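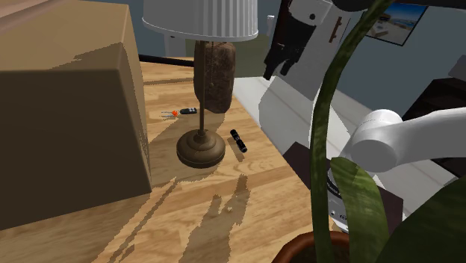 7. Arm stops short or strikes an object during simulated runs

Use this section when the arm in a Gusach desk scene halts with fault 32 (unplanned contact), or when it touches something on the desk and the run carries on with no fault at all. The second case is the more serious one. A run that logs no contact can be passed as clean and copied to a real arm.

The steps apply to the home and office desk scenes supplied with Gusach. For warehouse scenes, see section 9.

CAUTION: Do not load a motion file onto a physical arm while a contact fault from the same file is open. Stavness controllers do not read the simulator's fault log and will not refuse the file.

7.1 Before you start

You need edit rights to the scene and a copy of the failed run. Save the run under a new name. Replaying it from the original file overwrites the contact record.

Close any other viewer connected to the scene. Two viewers on one scene can leave the collision shapes out of step with the shapes on screen.

7.2 Find the contact

1. Open the saved run and go to the fault marker. If there is no marker, step through the run from the first arm movement.

2. Switch the view from Surface to Collision. Each object is now drawn as the solver sees it, and objects with no collision shape disappear.

3. Compare the two views. In desk scenes, check these first:
Table lamp. The shade, body, stem and base are separate parts. An imported lamp often keeps a shape for the base only, and the gripper passes through the shade without a fault.
Potted plant. Long leaves are often wrapped in a single block much wider than the plant. The arm stops in what looks like open air.
Cardboard box. Check that the shape sits on the desk and has not sunk into it.
Small items such as keys, a key fob or a flashlight. Their shapes may be missing or merged into one.

4. Write down the name of every object whose two views do not match.

Note: Shadows have no effect on contact. A blocky or jagged shadow comes from the shadow resolution setting and can be ignored here.

7.3 Rebuild the collision shapes

5. Stop the solver. Rebuilding while it runs produces fault 104 and the new shapes are dropped.

6. Select the objects on your list and choose Rebuild Shapes. For the lamp, select By Part. For the plant, select Fine and set the limit to 2,000 faces. Higher limits slow the solver and do little for leaves.

7. Check the arm as well. Every link, the joint housings and both gripper fingers must show a shape. If a finger is missing, reload the gripper from the Geltell library. Do not copy it from another scene.

8. Save the scene and restart the solver.

7.4 Test

9. Replay the saved run at quarter speed with Stop on Contact turned on.

10. If fault 32 returns at the same point, the contact is real and the path has to change. Raise the approach height or move the object, then plan the path again.

11. If the run finishes, drive the gripper by hand into each rebuilt object. Every touch must raise the fault. An object that lets the gripper through goes back to step 6.

CAUTION: Step 11 is for the simulator only. Confirm that the status bar reads SIM before you jog the arm. In January an operator at the Buschmann site carried out this check with the bar reading LIVE and bent a finger mount. The arm was in an empty cell and there were no injuries.

7.5 Close the fault

12. Enter the object names, the old and new shape types, and the result of step 11 in the fault record.

13. Send the record to Elango Murthy (scene library) so the shared copy of the scene can be corrected. Until it is, anyone who opens the library version will get the old shapes.

14. Gudrun Bauerfeind signs off motion files for physical arms. Attach the replay from step 9 to the request. Requests without it are returned.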